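Budgeting for a small robot arm in the workshop

Posted May 2018

I get asked what a first arm costs, and my answer is always the price on the page plus a second pile of money you forgot. When I was shopping I had it down to the Prustov and the Hattar. The Prustov was $200 cheaper, so I got out my card... and then I added up the extras!

My list now, before I order anything:

Spare finger pads. Buy 2 sets up front, they wear faster than you'd think.
A power strip with its own switch, within reach of your chair.
Clamps for the base. Mine came from Sturora and I've had no complaints.
Shipping both ways, in case it has to go back.

Then put by over $200 for the stuff you only find out about once it's running. I blew through mine by August (mostly cables - so many cables).

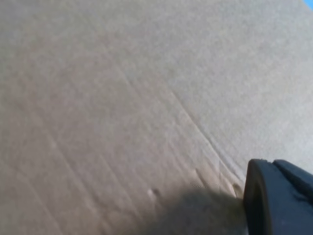

Practice material should cost you next to nothing. Save your flat cardboard for a few weeks and go through that before you spend a dime on nice test parts. It dents, it scuffs, and you toss it in the recycling. I keep 8 sheets behind the door and top up whenever a delivery comes.

Next on my wish list is the Zorkau stand, if it ever goes on sale.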